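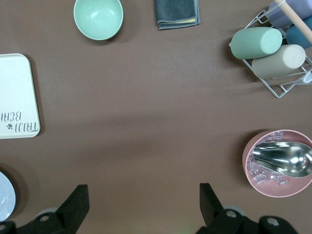

Figure 7.1 A green bowl, a folded cloth and cups on a wire rack.

Chapter 7
Meeting Again: Reunions and the Memory of a Group

People who spent some years together in the same school, the same army unit or the same factory often wish to meet again when they are older. Such a meeting is called a reunion. It looks like a simple party, and many guests would say it is nothing more. In this chapter we study it as a social event with its own rules, its own costs and its own kind of memory.

Let us begin with a case. The town of Prallville had one secondary school, which closed when the glass works moved to Demik. The building was sold and the records were put in boxes. In all the years of its life the school had 2631 pupils, and when former pupils began to plan a reunion for all classes, they had good addresses for only 100 of them. The first question was therefore very practical: how does one find people who have married, moved or changed their names?

The planners used old class lists, letters to parents who still lived in the town, and a small notice in the newspaper of Demik. Later they opened a page on the internet. The page brought many answers in a short time, but mostly from the younger classes. The older pupils came through the letters. We will return to this difference in Section 7.2, because it shows that the way of inviting already decides who will be in the room.

The second question was who counts as a member. Some persons had attended the school for one year only and still felt that they belonged to it. Others had finished there and wanted no contact at all. The teachers were also a difficult point - should they be guests, or should they pay like everybody else? In Prallville they were invited free of charge, and a part of the former pupils did not agree with this.

The third question came only on the evening itself. Former classmates told the same stories in different ways. A school trip to the lake at Pai was remembered by one table as a great adventure and by another as three days of rain. Who is right is not so important for us. What interests us is how a table arrives at one version, and what happens to the person who remembers it otherwise.

Key words for this chapter: reunion, cohort, shared memory, host, absent member.

7.1 Why people come, and why they stay away

When guests are asked for their reason, most of them name curiosity first. They want to see how the others have become.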